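Bekumstead Bedrooms: README

Version 2, 23 March 2023
Maintained by Agathe Gilbert

What the collection contains

Bekumstead Bedrooms is a set of 428 short recordings of ordinary beds and the things people put on them. It covers quilts, sheets, pillows, hanging cloths, and the bags and clothes that end up on top during the day. The recordings were made in lived-in homes, and the bedding belongs to the households. No bedding was bought or matched for the collection.

Each recording has a text note giving the type of bed cover, the pillows, the headboard if there is one, and any loose items. The notes are written in everyday words. A quilt is called a quilt if the household calls it one, even where a shop would say coverlet or bedspread.

Folders

beds_made: the cover is pulled up and the pillows are at the head.
beds_in_use: the bed is made but has things lying on it, such as bags or folded clothes.
beds_stripped: mattress only, or mattress and bottom sheet.
notes: one plain text file per recording, with the same name as the recording.

Patterned bedding

Most homes in the set mix their patterns, and this caused more trouble in the notes than anything else. A cover with a pale blue section, a cream-yellow stripe and a wide pink section is one quilt, and it should be noted as one. Early notes sometimes listed it as two or three blankets. The same goes for a cloth that hangs down the side from beneath a quilt -- it gets its own line, with its colours and whatever is printed on it.
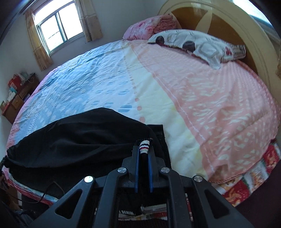
Pillows are noted one at a time, starting with the one nearest the headboard. Give the main colour first and then the print. If a print can't be made out, write "patterned" and leave it there. Trims and cords go at the end of the line for the cover they are sewn to.

Black items need some care. A soft black bag and a folded black garment lying side by side can look like a single heap, so check along the edges before writing the note. Where it is still unclear, the note says "black cloth item". Cables are listed separately even when they run behind a bag.

Known problems

The notes for 10 recordings from the Trona batch use "duvet" for every kind of cover. They will be corrected in April.

Headboard colours are unreliable in rooms with yellow lamps -- cream and white are often swapped.

The Kratochvíl batch has no stripped beds.

Layout of a note

cover: type, colours from left to right, trim
side cloth: colours, print
pillows: one per line
headboard: material, colour, shape
on the bed: loose items

Keep each note under 200 words. Leave out any heading that doesn't apply. Corrections can be sent through the Skurkorico project page, with the name of the recording in the subject line.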